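Irach – annonces de fusions et acquisitions dans les services informatiques

Dernière mise à jour : 06/12/2021
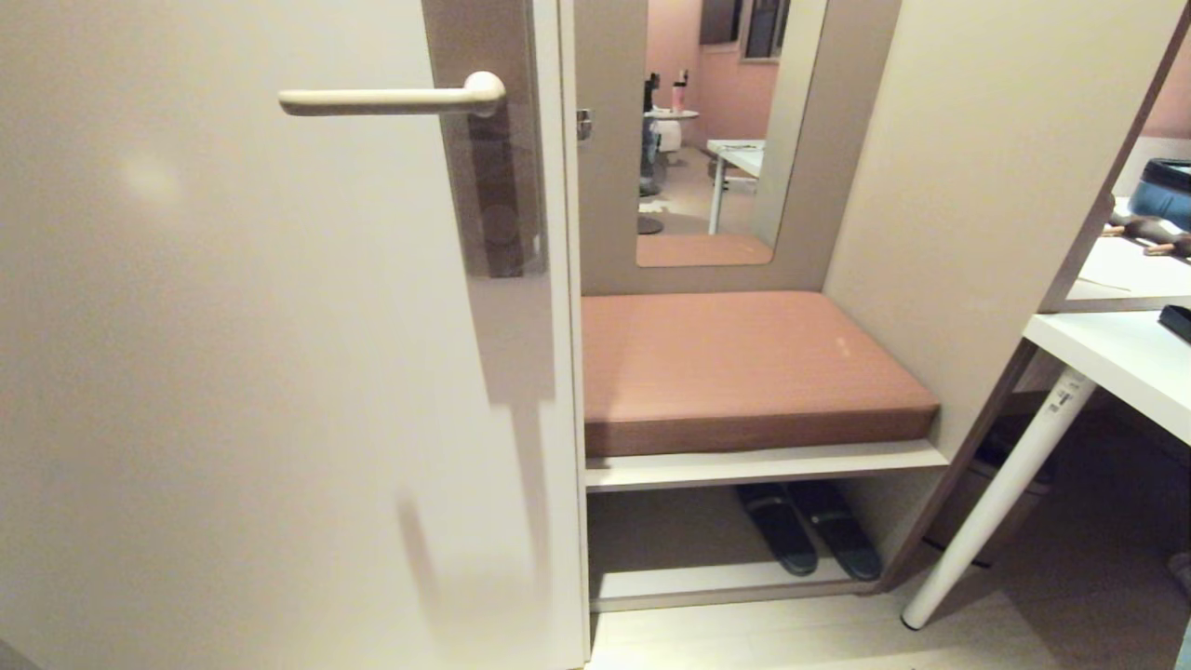
Irach rassemble 3000 communiqués publiés par des sociétés cotées du secteur informatique : offres de rachat, cessions de filiales, prises de participation, retraits d'offre. Chaque communiqué occupe une ligne du fichier principal, avec la date, l'acquéreur, la cible, le prix par action s'il est donné et la prime calculée sur le dernier cours. Les biens matériels cités en annexe des cessions sont saisis dans un champ libre, au niveau de détail d'une porte intérieure blanche à poignée béquille ou d'un banc d'entrée avec miroir, sans valeur estimée. Ce champ est souvent vide.

Fichiers

annonces.csv – table principale, encodée en UTF-8, séparateur point-virgule
societes.csv – noms, anciens noms et place de cotation

Annotation

Ghislain Wong et Fidelina Bermúdez ont annoté tous les textes séparément. Ils étaient en désaccord sur 59 communiqués, tranchés par Chiyo Sakamoto. Le type « acquéreur non nommé » a été ajouté en mars, après la relecture des dossiers Hamada et Sidard.

Limites connues

- 31 lignes n'ont pas de prix par action.
- Les montants restent dans la devise d'origine – aucune conversion n'est faite.
- Flatus apparaît sous 2 identifiants, avant et après son changement de nom.

Corrections à envoyer à Genivaldo Cavalcanti, avec l'identifiant de la ligne.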